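Zilleo - Cell Technician, Part Time (Tresitz)

We need a technician to look after Illow, our two-arm tabletop cell. The job is 16 hours a week. You'll set up the table before each run, check both grippers, and do small repairs between runs.

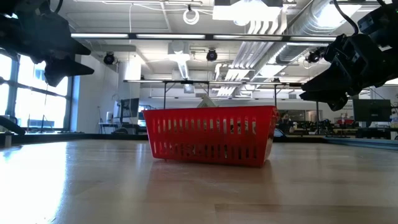

Do I need to know how to program robots?
Basic command line skills are enough. Most of the work is done with hex keys and a checklist.

Setup takes 60 minutes when nothing is wrong. You home both arms, check the cable loops at every joint, wipe the tabletop, and put the basket and small paper items out for the run.

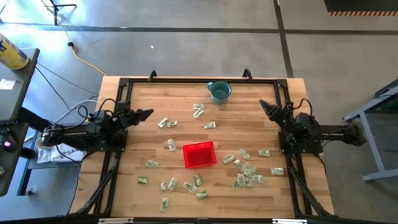

The Illow cell, both arms mounted.

Gripper fingers are inspected every 2000 cycles. Look for worn edges and loose screws, and swap them in pairs - never one side only. Replacements come from Hämmerli and are kept in the parts drawer. After a swap, recheck the open and closed positions and write them in the log. 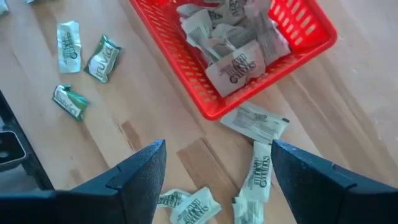
1 min read

You should have worked with servo motors and be comfortable tracing a bad cable. Shifts are 4 hours, starting at 8 a.m. Training is paid. 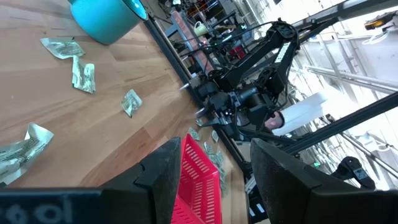 One of our current technicians says the cables take up more of the shift than the motors do, and that anyone applying should like rerouting them.

To apply, send a resume and a few lines about a machine you have repaired to the Zilleo office in Tresitz. We start reading applications on Monday.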